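看台后面

短篇小说

首页 小说 随笔 投稿须知 登录

2025年5月11日

礼来谭科姆的棒球场只有一面看台，铁的，夏天烫腿，春天冰腿。法莱什特·拉希米在那儿当了四年教练，带的是十一二岁的孩子。球队叫德里莱蒂，名字来自镇上那家卖门窗的铺子，铺子每年出500块，换球衣背后一行字。

四月里球场出了一件事。一天傍晚，有个男人从停车场那边翻过围栏，手里拿着一根铁管，朝三垒的方向走。他喊一个人的名字，喊得很响，没有人应。孩子们正在练跑垒。拉希米让他们全趴到休息区的水泥矮墙后面，自己站在墙口。男人走到投手丘，把铁管扔了，坐下来。后来警车来了。前后没有多长时间，没有人受伤。

报纸登了一小块。网上有人把那条消息转来转去，过了一个礼拜再点进去，页面只剩下404。

训练停了十天。重新开始的那天，来了不到一半的孩子。

拉希米把他们叫到一起，说今天不打比赛，只传球。两个人一组，隔多远自己定。有一组站得很近，几乎是把球递过去。她看见了，没有纠正。

约尔达诺夫家的男孩没有传球。他坐在矮墙后面，还是那天趴着的位置，背靠水泥，手套放在膝盖上。

“你不用出来。”拉希米说。

“我知道。”

“那我坐一会儿。”

他往旁边挪了挪。从那儿望出去，只能看见一条草和孩子们的小腿。

“他喊的是谁？”男孩问。

“不认识。我们队里没有叫那个名字的。”

“那他为什么来这儿？”

她想了想，说不知道。男孩点点头，看上去对这个回答没有意见。

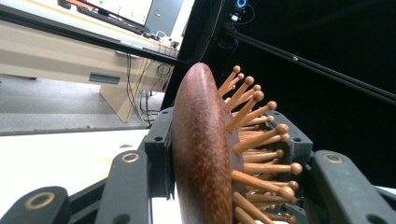
木制按摩梳，圆头木齿。

那天晚上她回到家，先洗了手，又把球一个一个擦干净，放回桶里。她住在达拉诺街尽头，楼下是一家面包店，凌晨就开始响。她母亲打来电话，问她吃了没有，又问那份教练的活是不是可以不干了。

“是没有钱的活。”母亲说。

“有汽油钱。”

“汽油钱也叫钱？”

她说明天再讲，挂了电话。然后她坐在厨房里，把那天的事从头写了一遍，联盟要一份书面的东西。表格上有一栏问：事发时教练采取了何种措施。她写：让孩子们趴下。写完觉得太短，又加了一句：我站在门口。她把第二句划掉了，过了一会儿又照原样写上。

表格最下面还有一栏，叫“建议”。她空着。

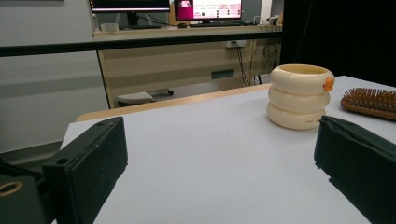

第二个礼拜，家长们在看台上开会。有人提议把围栏加高，门窗铺的老板说他可以出材料，人工要200块。有人说加高也没用，要翻的人总会翻。两边说了很久。一位父亲问拉希米，孩子们以后能不能换到学校的体育馆里练。

“体育馆里不能打高飞球。”她说。

“安全一点嘛。”

“您儿子守外野。”

那位父亲没再说话。最后围栏的事举手通过，体育馆的事没有再提。散会以后，约尔达诺夫太太留下来，帮她收垒包。两个人一人拎一个角，把本垒板旁边的防雨布也卷了。

“他在家不说这个。”约尔达诺夫太太说，“他跟您说吗？”

“说过一点。”

“说什么？”

“问那个人喊的是谁。”

约尔达诺夫太太把布角压在脚下，系好绳子。“我也想问。”她说。

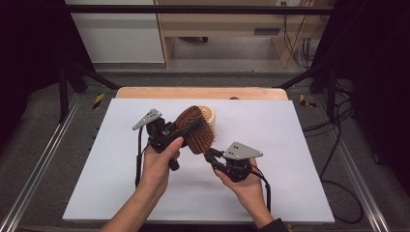
围栏是五月初装好的，新的那一截颜色比旧的浅，远远就能看出来。孩子们很快发现它能当本垒打的标准，为了打到浅色那截算不算数，吵了一个下午。拉希米判不算。

约尔达诺夫家的男孩那天带了一瓶水，先在矮墙后面坐着。第一局打完，他站起来，在墙口站了一局。到第三局换人，她看了看名单，叫了他的名字，声音跟叫别人一样。

他戴上手套，往左外野走，走到一半回头看停车场。那里停着几辆车，一个女人正从后备箱里往外搬折叠椅。他看了一会儿，继续往前走，站到自己的位置上，两只手撑着膝盖。

第一个球打向右边，跟他没有关系。第二个也是。第三个球飞得很高，他往后退了几步，又往前跑，球落在他身前，弹了一下。他捡起来，传给二垒，传偏了。

“捡得快。”拉希米喊，“脚再对准一点。”

他抬了一下手，表示听见了，退回原来的地方。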